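Ticket 3015: Countertop dishwasher stops before the end
Opened by: Graziella D'Amico
Status: waiting for part

The small Jasten dishwasher stops after 55 minutes and the light blinks. I cleaned the filter and ran it again with no dishes, same result. The inlet hose is not bent.

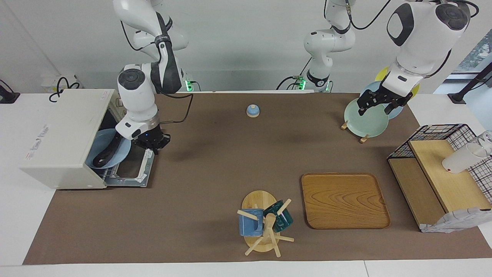

Page last changed: July, 10:40

The rack is pulled partly out, with one light blue plate still in it. The other plates are in the wooden stand and the mugs are on their tree, so the machine can be taken away at any time.

Reply from Remberg parts desk: please order the door seal and check the drain pump for glass.

I checked the pump, no glass. Seal is ordered. Until it comes we wash by hand.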